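Filero Hangboard -- Owner's Guide
Section 3: Mounting and First Use
Revised February 2023

Read this whole section before you drill. The Filero must be fixed to solid framing or to a backing board that is itself fixed to solid framing. Drywall anchors of any type are not acceptable.

3.1 Choosing the position

1. Pick a spot with clear floor below and nothing behind you that you could hit if you come off backward.
2. Stand under the spot and reach up. With your feet flat, your fingertips should just touch the lower edges.
3. Find the studs and mark both sides of each one in pencil.

Note: Above a doorway, check that the header is solid across its full width. In some older houses it is not.

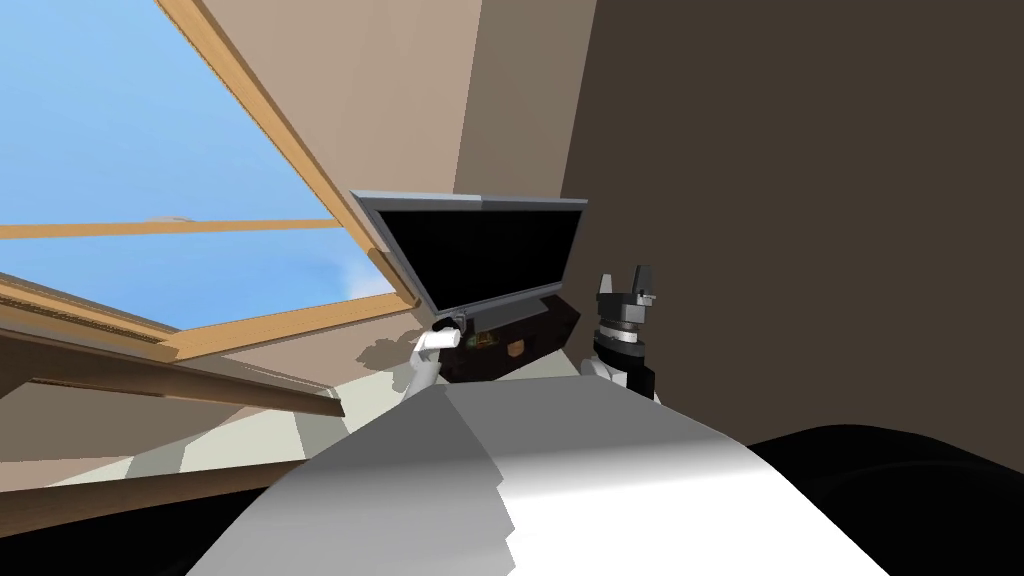
3.2 Fixing the backing board

1. Cut the backing board to length. It should be at least 60 mm longer than the hangboard.
2. Hold it against the wall, level it, and mark the screw positions over the studs.
3. Drill pilot holes through the board and into the framing.
4. Drive the long screws from bag A, starting at the center and working outward. Stop when the heads are flush.

CAUTION: Do not use an impact driver on the final turns. A stripped screw has to be replaced, and the hole moved to sound wood.

3.3 Mounting the hangboard

1. Line up the center mark on the Filero with the center mark on the backing board.
2. Start all 14 screws from bag B by hand before tightening any of them.
3. Tighten the top row, then the bottom row. The board should sit flat with no gap behind it.
4. Pull down hard with both hands, feet still on the floor. If anything moves or creaks, take the board down and start again from 3.2.
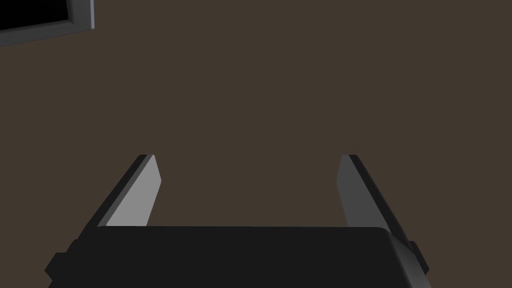 Fig. 3-2. Gripper with fingers open.

3.4 First sessions

The surface is a little slick when new. Brush every edge with a dry nylon brush, then chalk lightly. Do not sand it -- sanding changes the edge radius and ends the warranty.

1. Warm up until your fingers and shoulders are loose.
2. Begin on the large outer jugs, then move to the deep edge.
3. Keep some weight on your feet, or use the Jatoi pulley kit (sold separately), for the first two weeks.
4. Rest fully between hangs. Stop at any sharp pain in a finger or elbow.

CAUTION: Take off rings before hanging. Never use the board with an open-hand grip on wet skin.

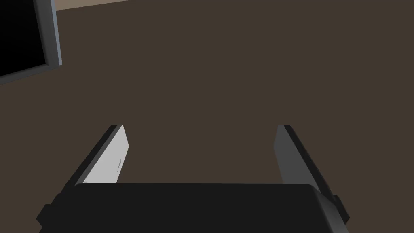 3.5 Checks

Retighten the bag B screws after the first week and again every month. In damp rooms, look for swelling along the lower edge of the backing board. Spare screws can be ordered from Vurkorow under part number 4000.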